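Search this site... Search

How to keep the color in your cotton shirts

I wash all my shirts at home and for many years I lost the color too fast. Pink and red ones were the worst. In this page I explain the method which I use now.

Before the first wash, turn the shirt inside out and close all buttons, if it has them. Fill a basin with cold water and leave the shirt inside for 15 minutes. If the water becomes colored, change it and repeat.
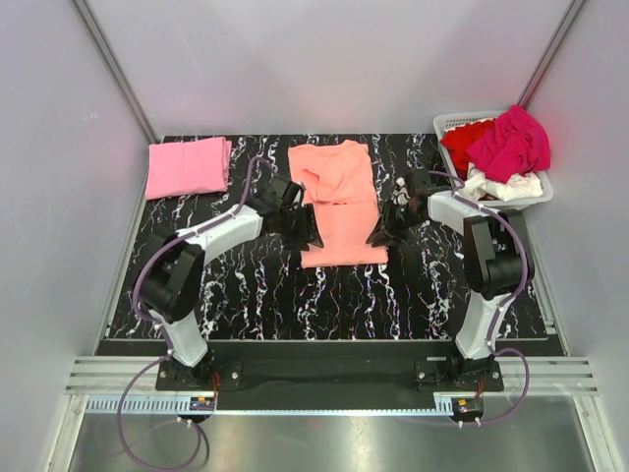 A salmon-pink shirt on the table.

For the washing, use cold water and a liquid soap for colors. I buy the one from Dudek, but any mild soap is good. Put only similar colors together and do not fill the drum to the top – the clothes need space to move. Choose the short program and a low spin.

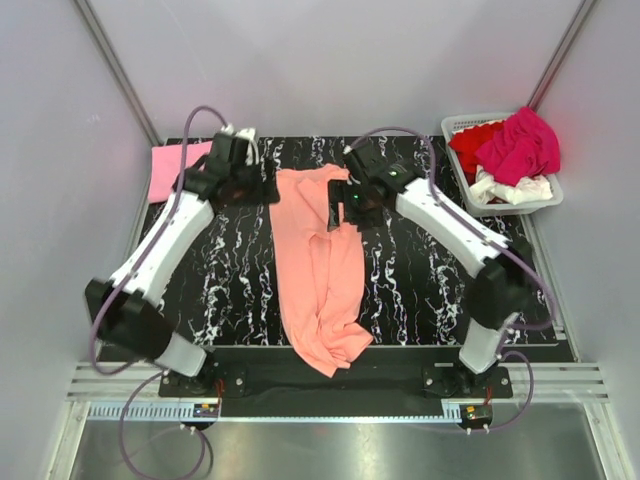 Do not leave the clothes in the machine when the program is finished. Take them out, shake each one 4 times and pull the seams gently with your hands. Dry them in the shade. In June, on my balcony in Utano, one hour of direct sun is already too much for a pink shirt.
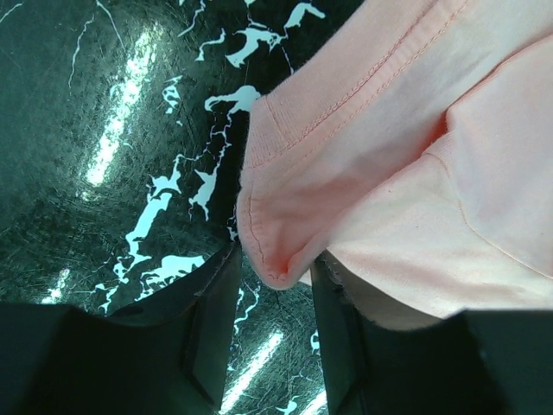 Iron on the inner side, with medium heat, while the cotton is still a little damp. Begin with the collar, then the sleeves, and leave the front for last. After ironing I wait 10 minutes before I fold, so the fabric can cool down.

If you have a stain, treat it before the wash with a drop of the same soap. Do not use bleach, also not the "gentle" kind.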